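4. Results

4.1 The last piece

We had expected the shared plate to be the dull part of the study. The interviews were supposed to carry the paper, and the plate was there to give people something to do with their hands while they talked. Instead, the interviews produced 415 pages of people telling us how generous they are, and the plate produced the findings.

Across the 100 office gatherings in our sample, the final item on a shared plate of sweets was left untouched at the end of the event in 74. This held at both sites. The Brovavitz office, where staff described themselves as "basically family," abandoned the last piece at nearly the same rate as the Rondley office, where several respondents could not name the person at the next desk. Whatever keeps a hand away from the last donut, it does not seem to be affection.

Earlier work by Khasawneh treats the leftover piece as a problem of ownership. While several pieces remain, each person can take one as a share. When one remains, it belongs to the whole group, and taking it looks like a small theft with witnesses. We find this account persuasive as far as it goes. It does not explain the halving.

By halving we mean the practice of cutting the last piece in two, eating one part and leaving the other. The remaining half is then the last piece, and the rule applies to it with full force. In one April gathering at Rondley, a single glazed donut was halved until what was left could no longer be picked up without a napkin. It was thrown away at 4:40 in the afternoon by someone who told us she "wasn't even hungry," a remark we have coded under Other.

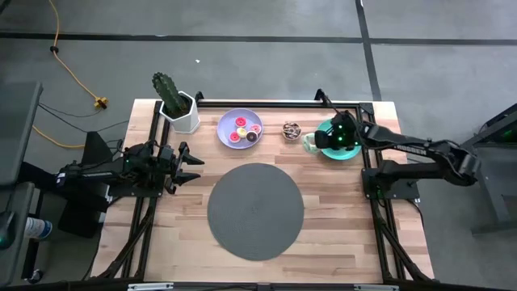
Variety matters more than quantity. When every item on a plate was the same, people took from it early and without comment. When the items differed in color or flavor, the first taker waited longer and was far more likely to announce a choice before making it ("I'm just going to grab the chocolate one, if that's okay"). The announcement was addressed to the room in general. In no case did the room object, and in most cases the room did not look up. Respondents still rated the announcement as necessary, and those who skipped it were remembered. One man at Brovavitz was described by two coworkers, in separate interviews, as "a guy who just takes things." He had taken a lemon donut.

We also asked whether the preferred flavor goes first. It usually does not. The opening choice tended to be a piece the taker later ranked in the middle of the selection, apparently on the theory that a modest start buys a better second round. Since most people never had a second round, a good many ended the afternoon having politely eaten something they did not want.

4.2 Exceptions

In 11 of the gatherings the last piece was taken openly and whole. These cases share little apart from confidence. Some takers had arrived late and may not have known the history of the plate. Others were senior enough that the rule did not seem to reach them, and one was leaving the company that day. The remaining gatherings ended in halving, or in the piece being pressed on a visitor, who in the Gretar coding scheme counts as a disposal method.

Zaid Kanaan, who coded the gatherings with the first author, has argued that the late arrivals deserve a category of their own. His view is that the group quietly relies on them, and that the untouched piece is less a sign of restraint than a wait for somebody who can be blamed. The first author considers this too dark. The two coders agreed on nearly everything else, and the disagreement is recorded in the appendix at greater length than either of them now thinks it needed.

4.3 What people said they did

Almost every respondent reported that they would "happily" take the last piece if nobody else wanted it. Asked how they would establish that nobody else wanted it, most said they would wait.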